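Aprendizaje por imitación y manipulación de textiles
Apuntes de la sesión 4: recoger demostraciones sin robot

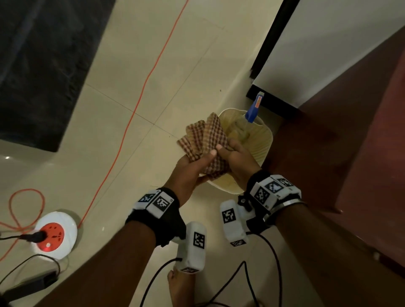 ¿Para qué ponerle marcadores a una persona si lo que queremos entrenar es un robot?

Porque la política de control necesita aprender trayectorias de muñeca en seis grados de libertad, y un marcador fiducial de geometría conocida permite estimar esa pose con una cámara calibrada. Luego se traslada al efector del robot mediante una transformación fija, que hay que calibrar y que casi todo el mundo calibra mal la primera vez.

1. De dónde venimos

En la sesión anterior vimos la teleoperación clásica: una persona mueve un brazo maestro, el brazo esclavo lo imita y se graba todo. Funciona bien. También es lenta, exige tener el robot delante y convierte a cualquier operario razonable en alguien que tarda un minuto y medio en coger una esponja. El grupo de Efe Ogundipe en Restano llegó a tener dos puestos de teleoperación y una lista de espera más larga que la del comedor.

La alternativa de hoy consiste en quitar el robot de la fase de recogida. La persona hace la tarea, se registran las poses de las muñecas y lo que ve una cámara a la altura de la cabeza, y el problema de que un humano no se parece a un robot se deja para después. Ese "después" ocupa los apartados 4 y 5 y casi todo el presupuesto.

El caso que usaremos durante el resto del curso es la ropa: estrujar, doblar, pasar prendas de un recipiente a otro. Un paño de cuadros sobre una palangana parece una tarea modesta hasta que uno intenta escribir su espacio de estados.

2. Por qué la tela

Un cuerpo rígido se describe con seis números. Una tela se describe con tantos como uno quiera, y ninguno basta. Tres consecuencias prácticas, que saldrán en el examen y, peor todavía, en el laboratorio:

a) No hay pose canónica. Dos paños arrugados nunca están arrugados igual, de modo que la política no puede apoyarse en un modelo CAD del objeto.

b) Las manos se tapan entre sí y tapan el objeto. Cuando los dedos rodean los pliegues, el punto de contacto queda oculto para la cámara.

c) La fuerza importa y la cámara no la mide. Un paño bien escurrido y otro a medio escurrir pueden dar imágenes casi idénticas. Volveremos a esto en el apartado 6, sin resolverlo.

El cuadriculado ayuda algo: da textura al seguimiento visual y permite ver la deformación local. Conviene recordarlo al leer artículos con resultados espléndidos sobre paños a cuadros. Pregunten siempre qué pasó con la sábana blanca.

3. El montaje y la estimación de pose

Cada muñeca lleva una correa con un módulo rígido en el que van impresos varios códigos cuadrados. Que sean varios por módulo no es capricho: al girar la muñeca, unas caras se esconden y otras aparecen, y basta con que una se vea bien para tener una estimación.

El procedimiento, en orden:

Detección. Se buscan cuadriláteros de alto contraste y se decodifica el patrón interior. El identificador dice qué cara es y, por tanto, de qué muñeca.

Pose. Con las cuatro esquinas, el tamaño real del código y los parámetros intrínsecos de la cámara se resuelve el problema PnP. Sale la transformación de la cámara al marcador, que escribiremos T_cm.

Composición. La pose de la muñeca respecto de la cámara es T_cw = T_cm · T_mw, donde T_mw es la transformación fija del marcador a la muñeca. "Fija" significa fija mientras la correa no se deslice. La correa se desliza.

Referencia común. Como la cámara se mueve con la cabeza, hace falta T_wc, la pose de la cámara en el mundo, que se obtiene por odometría visual-inercial. Ojo con la notación: en el tercer paso la w es de wrist y en este es de world. Me lo señalan todos los años y todos los años pienso cambiarlo.

Un marcador plano visto de frente y desde lejos presenta además la ambigüedad clásica: hay dos orientaciones que proyectan casi las mismas esquinas. Si en la gráfica ven que la muñeca gira cuarenta grados en un fotograma y vuelve en el siguiente, no han descubierto un gesto nuevo. Se resuelve usando a la vez todas las caras visibles del módulo, o penalizando los saltos entre fotogramas consecutivos.

4. De la mano a la pinza

Una mano tiene cinco dedos y una opinión sobre cómo usarlos. Una pinza paralela tiene dos mordazas y un ancho de apertura. Hay que decidir qué se conserva.

La receta que seguimos, propuesta por Dace Kivi para el proyecto Nornex, conserva la pose de la muñeca y reduce todo lo demás a un escalar g entre 0 (cerrada) y 1 (abierta). Cuando la persona usa una pinza de mano, también con marcadores, g se mide directamente. Cuando trabaja con los dedos, g se infiere de la distancia entre el pulgar y el resto, lo que equivale a preguntarle a un violinista si el arco está arriba o abajo.

Se pierden cosas. Un agarre envolvente, con los dedos curvados alrededor del tejido y el pulgar encima, y una pinza fina sobre un borde pueden acabar con el mismo valor de g. Para la política son el mismo agarre. Para la tela, no.

Conviene por eso etiquetar las demostraciones por tipo de agarre antes de mezclarlas. Kivi propone tres etiquetas (borde, puñado, torsión). Yo he visto anotadores discutir veinte minutos sobre dónde termina un puñado, así que fijen el criterio por escrito antes de empezar.

5. Filtrado y entrenamiento

El conjunto de prácticas, que encontrarán en la carpeta Fovness del servidor, contiene 3.250 episodios brutos. Tras el filtrado quedan 2.523. Los criterios de descarte son los siguientes:

- pérdida de ambas muñecas durante más de medio segundo seguido;
- error de reproyección medio por encima del umbral (está en el fichero de configuración, no lo cambien);
- salto de orientación que el suavizado no corrige;
- episodio sin final anotado.

En la versión de octubre el recuento era de 2.519. La diferencia son cuatro episodios recuperados al corregir un error en el lector de anotaciones, que confundía un campo vacío con un cero. Si sus números no cuadran con los míos, miren primero qué versión tienen. Si siguen sin cuadrar, miren el lector. Si aun así no cuadran, escríbanme, pero con el registro de ejecución adjunto.

La política es una red de difusión condicionada por la imagen de cabeza y por el estado reciente de las dos muñecas. Predice un bloque de acciones futuras y ejecuta solo la primera parte antes de volver a planificar. Dos detalles que se olvidan:

Las acciones se expresan como incrementos respecto de la pose actual, en el sistema de la propia muñeca. En coordenadas absolutas la red aprende dónde estaba la palangana en el conjunto de entrenamiento, con una fidelidad conmovedora.

La partición se hace por sesión de grabación, nunca por episodio. Dos episodios de la misma sesión comparten suelo, luz y persona. Repartirlos entre entrenamiento y prueba produce cifras preciosas que duran hasta la demostración en público.

6. Qué se obtiene

En la evaluación interna de Adebisi, nuestro robot de dos brazos, la política coge el paño por el borde con fiabilidad razonable y lo lleva sobre el recipiente casi siempre. La torsión coordinada sale bastante peor. El fallo típico es que los dos brazos giran en el mismo sentido, con mucha armonía y ningún efecto sobre el paño.

La explicación más probable está en los datos. Durante la torsión las muñecas rotan deprisa, los códigos se ven oblicuos y el error de orientación crece justo en la fase que más precisión requiere. El filtrado elimina los peores casos y, con ellos, buena parte de las torsiones enérgicas. Hemos enseñado al robot a escurrir a partir de la gente que escurre sin ganas.

Ogundipe sostiene que el problema es otro, la falta de señal de fuerza, y que con mejores poses no se ganaría gran cosa. Puede ser. Su propuesta es añadir sensores de par en la pinza de mano; la mía, aflojar el umbral de descarte solo en la fase de torsión y ponderar cada muestra según su incertidumbre. Ninguna de las dos está probada a fecha de estos apuntes, lo cual no nos ha impedido discutirlas con gran seguridad.

7. Ejercicios para la práctica

7.1. Deriven el error de posición de la muñeca que produce un deslizamiento de la correa de 5 mm a lo largo del antebrazo. Repitan el cálculo para un giro de la correa de 5 grados y un brazo de palanca de 6 cm. Comparen.

7.2. Implementen la estimación de pose con una sola cara y con todas las caras visibles. Dibujen las dos series de orientación para el mismo episodio y localicen los saltos.

7.3. Calculen qué fracción de los episodios descartados contiene torsión y compárenla con la fracción correspondiente de los conservados. Comenten el resultado en media página. Media página es media página.

7.4. Propongan una representación del agarre con dos escalares en lugar de uno. Indiquen qué distinguiría que g no distingue y cómo se mediría sin guantes instrumentados.

La entrega es por el campus virtual, en PDF, con el código aparte. Los cuadernos con rutas absolutas al escritorio de su autor se devolverán sin corregir. Para la próxima sesión, traigan leído el capítulo de calibración ojo-mano, en particular la parte de AX = XB, y traigan también una prenda que no les importe perder de vista.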